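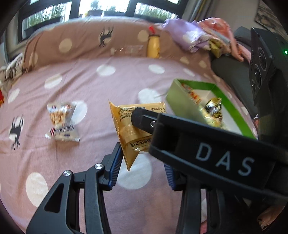
Hand-held gripper with a gold foil snack packet between its blue ridged grip pads, bedroom station.

Heltard Hand-Held Gripper
Demonstration Unit and Visitor Program

Product code: 577
Availability: By arrangement, following a demonstration visit
Supplied by: Zuvmont Equipment Division

Overview

The Heltard is a two-finger gripper carried and operated by hand. It is intended for organizations that record everyday handling tasks and need the person performing the task to work with the same fingers that will later be fitted to a robot arm. Zuvmont supplies the Heltard to research departments, training centers and automation suppliers, and presents it to prospective customers at the Stedwood demonstration rooms.

Customers are asked to attend a demonstration before placing a first order. Visits are free of charge and carry no obligation to purchase.

What visitors will see

Demonstrations at Stedwood are held in furnished rooms. The bedroom station is normally shown first. Soft furnishings, small packaged goods and reflective wrappers are handled there in ordinary daylight, and visitors may compare the behavior of the fingers on foil pouches, boxed sweets and snack bags. Thin packaging gives under pressure, and a pouch held at one edge will tend to swing or turn. Operators demonstrate how to approach such items from the side and how to close the fingers evenly.

Following the bedroom station, the group proceeds to the kitchen and storage stations, where rigid containers and folded textiles are used. The final part of the visit takes place in the review room. Recordings made during the session are played back there and staff answer technical questions.

Each visitor who wishes to operate the gripper may do so. Instruction is given individually and lasts 10 minutes. No previous experience is necessary.

Specifications

Fingers: two, opposed
Contact surfaces: ridged grip pads, replaceable
Operation: manual, one-handed, left or right
Pad service interval: 200 hours of use
Recording software: Kobzar, one license included
Carrying case: included
Spare pads: one pair included; further pairs sold separately

Grip pads

The ridged pads are the part of the unit most exposed to wear. They should be wiped with a damp cloth after each session and left to dry before the gripper is returned to its case. Solvents must not be used. Pads that have lost their ridges should be replaced in pairs, as uneven wear causes light packaging to slip toward the older pad. Replacement requires no special tools and is shown during the visit on request.

Kobzar software

Kobzar organizes recordings by task, room and operator, and allows unsuitable takes to be marked and removed before the material is passed on. The license supplied with the gripper covers one workstation. Institutions operating several units should ask for the site license, which is quoted separately.

Visiting Stedwood

Demonstrations begin at 10 a.m. and end before lunch. Afternoon sessions are available to groups that have already attended a morning demonstration and wish to bring their own objects for testing. Objects should be clean, dry and small enough to be held in one hand. Glassware, blades and open food are not accepted.

Visitors report to the front desk at Stedwood, Room 49, and are issued a badge. Bags and coats are left in the lockers provided. Guests are asked not to move articles on the stations unless invited to do so by the operator, as their positions are noted before each recording.

The rooms are on the ground floor and are accessible by wheelchair. The review room has an induction loop. Please mention any other requirements when booking.

The rooms are closed throughout December for refitting. Requests received during that month are answered in the order of arrival once the rooms reopen.

Ordering

A written quotation is issued after the visit and lists the gripper, the software license and any additional pads. Educational institutions may request an extended evaluation period, during which a unit is lent against a signed agreement. Units on loan must be returned in their original case with both sets of pads, whether used or unused.

Related items

Heltard replacement pads, pair
Heltard carrying case
Kobzar site license
Stedwood afternoon session, own objects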